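Skornness Sorting Room: progress report to Etby, period to the end of January

Prepared by Darnell Tillman

1. Summary

The sorting room has been open since the start of the period. Storage is mostly in place, the first loan sets have gone out, and spending is within the agreed amount except for shelving. The labelling is behind and will run into the next period.

2. Work done

The side wall has been cleared and the old racking taken down. New shelves are up on two walls. The third wall had to wait for a damp patch to be treated, and the boards for it are stored flat in the corridor until the plaster can be painted.

We took in 235 pieces from the Bite store when it closed. These are blocks, bars, plates and stepped shapes, all used for fitting and stacking tasks. Each piece has been wiped down and checked for cracks and sharp edges. 27 were set aside: most had chipped corners, and a few could not be matched to any set. The damaged ones have been written off in the stock book.

The remainder are being put into sets by shape and then by colour. Sorting by colour first was tried and dropped after a fortnight. The reddish-brown pieces vary too much in shade and were being put in the wrong trays.

Eight sets were lent out before January. All came back, one with a plate missing, and the borrower has agreed to pay for a new one.

3. Spending

Shelving went over the estimate because the fixings supplied with the Skedari units were too short for the wall. We bought longer ones locally. The overspend has been covered from the amount put aside for trays, as we were able to reuse trays from Bite. No change to the total is requested.

4. Problems

Labels. The first batch peeled off the smaller pieces within days. We are trying engraved numbers on the larger blocks and a painted dot on the rest — slower, but so far they have held.

Floor. The carpet stays for now. It keeps the noise down when pieces are dropped, but small parts are hard to find on it and it needs a vacuum at the end of each day.

Bins. The open metal bin with the sloping divider is in use for mixed pieces, with a compartment on each side of the divider. Long bars and stepped blocks go in with the flat pieces.

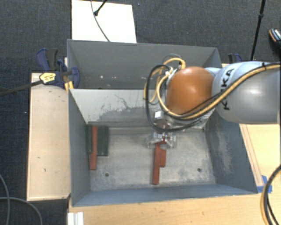 A second bin of the same type would let us keep returned sets apart from stock that has not been checked. At present returns wait in crates under the window, and these have to be moved every time the lower shelves are used. I will send a price with the next claim.

5. Next period

Finish the third wall. Complete the numbering. Bring the number of sets ready for loan up to 30. Put the stock book into a form that borrowers can search for themselves; a draft layout is with Etby for comment.

Opening hours stay as they are until the shelving is done.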